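Flullcombe shared workshop - Bonusik build gallery

Sorry this page is a mess, been meaning to put it up since May. Bonusik is our two-armed pastry robot. Started in a garage, outgrew the garage, now lives in the shared workshop at Flullcombe. Photos go up as I find them, newest stuff at the top, captions when I get a minute. Parts list so far is 371 lines long and at least half of those are bolts.

What it's meant to do: open a roll-top cover, get a boxed donut on or off the tray, close the cover, leave the icing alone. Sounds easy. Isn't.

Quick notes for anyone building along.

Arms. Second-hand pair, bought through Citden, cables a bit tired. Re-did the connectors on both. The left one still has a wobble at the wrist if you run it fast so we dont run it fast.

Fingers. Printed at home, bright green because that was the spool I had. First batch too stiff, squashed every box it touched. Second batch softer, thinner at the tip, 90 minutes a pair on my printer. Much better grip on cardboard. Files are on the downloads page, use the ones marked v2 - v1 is only there for the curious.

Covers. Clear acrylic hoods, hinged at the sides, bar handle on top. Hard for the cameras to see, all glare. We moved the lights twice and then gave up and taught it to look for the black handle instead. Works a lot better then the fancy version did.

Boxes. Plain kraft, open top, sheet of white paper in the bottom. The paper catches on the finger sometimes. Tried folding it under, tried trimming it, trimming wins. Boxes land at whatever angle they land and that's fine, the whole point is it has to cope.

Pastries. Real ones, from Lo Presti up the road. Foam donuts were no good, too light, they bounced. 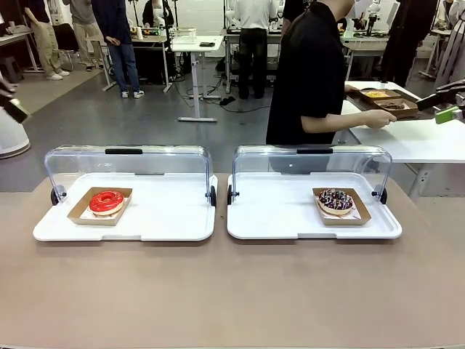 Score sheet's at 469 tries now, all arms and all fingers mixed together, so don't read too much into it. Best run was 59 in a row without a dropped box. Then the wrist thing again. New bearing is in the mail.

Still to do: stiffer mount for the left base, tidier cables, some kind of colour marker on the tray rims so it stops overshooting. Also a proper stop button that isn't me leaning across the table.

More photos once the bearing's in. If you've got a spare wrist joint in a drawer, leave a comment.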